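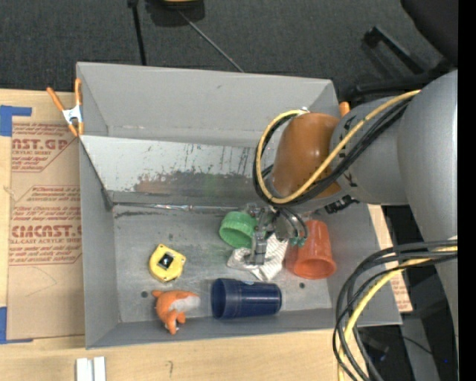
# Heris 32-quart gray utility bin: four months in

I bought this bin in May to replace two smaller ones that had cracked at the corners. It is the large size in the Heris range, the 32-quart, in gray. I paid full price at the Lambert store and carried it home on the bus, so I can say the handles are fine for a walk of six blocks with nothing much inside.

I wanted one open container for the things that collect on the table by the end of the day. In our house that means plastic cups, a dish cloth, a tape measure, and at least one plush toy. Before this I had a wicker basket, which looked better and was worse at the job. Crumbs went through the bottom and cloths snagged on it.

## Size and shape

It is a plain rectangle. The listing gives inside measurements, and mine matched them closely enough that I stopped checking. The floor is big enough that a handful of cups and a toy can lie side by side without stacking, and that matters more to me than the total volume. With a deep narrow bin everything goes on top of everything else, and I end up tipping it out to find the tape measure. With this one I look in and pick it up.

The drawback is the space it takes. On a small kitchen table it leaves you very little room to eat. Ours lives on the long wooden table in the back room and gets moved to the floor when people come over. If your only surface is a counter, measure first, and allow extra for the rim, which sticks out past the walls.

## Color

Heris also sells it in white and a sort of oatmeal. I would stay with gray. Bright things show up well against it. A green cup, an orange-red tumbler or a yellow case can be found right away. Dark things less so – our navy cup ends up against the wall of the bin and I have overlooked it more than once. In poor light I expect a black phone charger would be worse.

White cloths are easy to see, and so are the stains on them, so they get to the wash sooner than they used to.

## Cups

Cups are most of what goes in here, so a few words on them. Round cups do not stay upright in a bin this wide unless you pack it tight. They tip and roll. If you carry the bin with three or four loose cups in it, you will hear them go from one end to the other, and on the stairs it is loud. A folded cloth on the floor of the bin stops most of this. I tried a piece of shelf liner cut to fit and it worked better than the cloth, but it slid around when I washed the bin and I gave up putting it back.

Do not put cups in with anything left in them. The bin will hold the spill, and then everything else will be sitting in it. I have done this with apple juice. It cleaned up with warm water and dish soap, and there was no smell the next day.

## Soft things

Plush toys are a good match. The inside is smooth, with nothing to catch on fur or stitching, and small toys don't tend to get wedged in the corners. My nephew's orange sea creature has been in and out of it all summer. He can reach over the side and get it himself when the bin is on the floor. When it is on the table he can't, which is sometimes useful.

Cloths are fine for a few hours. I wouldn't leave a damp one in overnight. There are no vents, and the one time I forgot, it smelled sour by breakfast.

## Strength

The listing says it will hold 32 pounds. I haven't tried to find out. The heaviest load so far was 13 pounds of flour and sugar on moving day at my sister's, and the bottom bowed slightly when I lifted it by one end. Lifted by both handles it stayed flat. The rim flexes if you lean on it, and I would not sit on it or let a child stand in it.

I had it next to a Trarkus bin for a week, borrowed from Malcolm Horrocks down the hall. The Trarkus is stiffer and has a lid. It is also heavier, and the inside has ridges running down the walls that hold dirt. I spent more time wiping that one out than using it. For a garage I would buy the Trarkus. For indoors, on a table, I prefer the Heris.

## Cleaning

Too big for my sink. I wash it in the bathtub with the hand shower and stand it on end to dry. In between I wipe it with a wet cloth. Fine scratches have appeared on the floor of the bin, most likely from the metal hook on the tape measure. They don't hold dirt so far. If you keep tools in it daily, expect more of them.

The price sticker was on the inside and came off in shreds. Cooking oil and a fingernail got the rest. It took longer than it should have.

## What I would change

- A slightly lower wall on one long side would make it easier to reach into from a chair.
- Small feet or a rubber strip underneath. On bare wood it slides if you bump it. On carpet it stays put.
- A lid sold separately. Heris told me by email that none is planned for this size.
- The sticker, as above.

## Who it suits

Anyone who needs one place to drop mixed small things and wants to see all of them without digging. It is less good for sorting. I tried a divider made from cardboard and it fell over whenever something heavier than a cup leaned on it. If you want the cups kept apart from the toys, buy two of the smaller size, which Lambert stacks on the shelf right beside this one and sells for a bit more as a pair.

It is also not a storage box. With no lid, things get dusty, and a full one can't be stacked without crushing what is inside. I use it as a stop between the table and wherever things belong, and empty it before bed most nights.

Four out of five. One point off for the sliding and the missing lid. I would buy it again at the same price, in the same gray.

Csaba Dudás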